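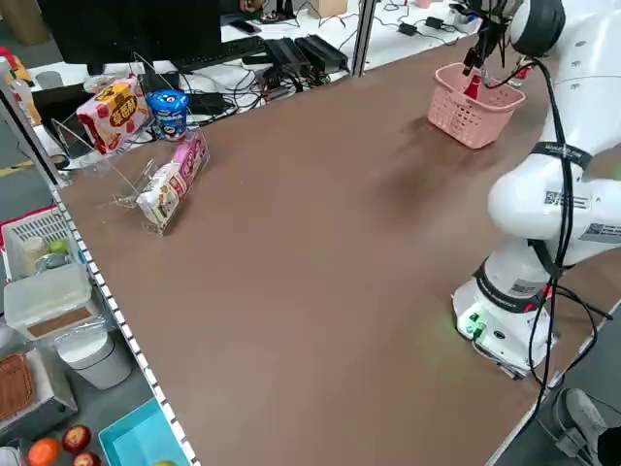

The snack table with the clear stand and the pink basket

Snack Table Meeting, Clonix and Randska shared floor
Minutes of the meeting held 02/01/2020
Notes taken by Ademir Bezerra

Present: Ademir Bezerra (Clonix, front desk), both of the Clonix bookkeepers, the Randska design team minus the two who were on a call, and our neighbor from Erkness, who came for the tea and was very welcome to stay.

Apologies: the Clonix sales team, who sent a nice message and asked that we please not vote out the salty things while they were away.

1. Notes from last time

Read out and agreed, with one correction. I had written that Randska would bring the paper napkins, and it was Clonix that had offered. The napkins did come, so no harm done, and my thanks to the person who carried them up the stairs.

2. The display stand

We spent a good while on this one, as I rather thought we might. Most people like the clear stand very much. The slanted shelves let you see what there is without picking everything up, and the older idea of a deep cardboard box, where the good things sank and the rice crackers floated, was not missed by anyone who spoke. One of the bookkeepers did say she finds it a little like a shop counter and feels she ought to pay. We told her she should feel nothing of the kind, and she took a second cookie.

There was some talk about what goes where. We agreed on the following, and I have written it out in full so that we don't have to go through it all over again in July:

Boxes go in the upper tier, leaning back, front facing out. The white, red and yellow box with the Chinese lettering is in the right kind of spot.
Round tubs and cups, like the blue one, stand next to the box.
Flat packages go in the lower front slot, standing up. The pink and white one shows how it should look.
Anything already opened gets a clip, or gets finished.

Randska asked whether we might get a second stand for the far end of the table. The price we were given by Arruda, who sold us the first, is 119 with delivery. Feelings were mixed. It would be handy when people come back from trips with treats to share, but several of us like having clear tabletop to put a cup down on. Left open until the next meeting. I will ask Arruda whether they have a smaller model.

3. The pink basket

The basket is for anything small that won't stand up by itself: single candies, little packets, that sort of thing. It came from one of the Randska designers, who had it at home holding clothespins and says she has moved on to a bag. We all thanked her. It's a cheerful color and the holes make it easy to rinse out, which she recommends doing with warm water and a drop of dish soap whenever it gets sticky.

It was asked whether people may carry it off to their desks by the handle and bring it back later. After some laughter the answer was no, please, take what you'd like and leave the basket on the table. If there is a visitor or a birthday, by all means pass it around the room, and then back it goes.

Empty wrappers do not go in the basket. I was asked to put that in a line of its own, so I have.

4. Labels and allergies

This was the part of the afternoon I was most glad we got to. Our neighbor from Erkness can't have peanuts, and she told us very kindly that she has been skipping the table altogether whenever she can't read what's on a package. None of us would want that to go on. It was agreed that whoever brings something with a label in a language not everyone here reads will write a small card in English with the name of the snack and the main ingredients, and nuts, milk and sesame if there are any. The card can lean against the front of the stand. If you don't know what's in it, write that you don't know, and she'll have an apple and no hard feelings.

One of the designers reads Chinese and offered to help with any box that needs it. She asks only that you bring her the package before it is empty.

5. Keeping it topped up

We looked at how the sharing has been going. Each of us puts in 3 a month, and last month 13 people did so, which was more than I had expected and very heartening. Those who would sooner bring a snack than put in money are just as welcome to, and should tell me so I don't come by with the envelope.

Requests for the next shop: plain crackers, dried mango, something with chocolate that isn't too sweet, and a salty item for the sales team as promised. There was a long and friendly disagreement over seaweed. We'll buy a small pack and see who eats it.

6. Wiping the table

The brown top shows crumbs and rings less than the old white one did, and I think we have all grown a bit lazy on account of it. Wipe it with a damp cloth and then a dry one. The holes along the white edge strip like to collect crumbs, and a soft brush does a better job there than the cloth. The brush hangs by the sink. Please lift the stand with both hands when you clean under it, and don't use the rough side of the sponge on the acrylic.

7. Anything else

Someone asked whether there could be fruit. Everyone was in favor, but it bruises on the slanted shelves, so it will go in a bowl in the kitchen for now.

The kettle was mentioned again. That belongs to the kitchen meeting and I have passed it along.

To do

Ademir: ask Arruda for a smaller stand, do the next shop, put blank cards and a pen by the table.
Bookkeepers: new clips for open packages.
Randska: rinse the basket, find the fruit bowl.
Everyone: cards on anything you bring in, starting now.

We finished at around 4 and the tea was cold by then, so we made another pot. Next meeting to be set once the sales team is back.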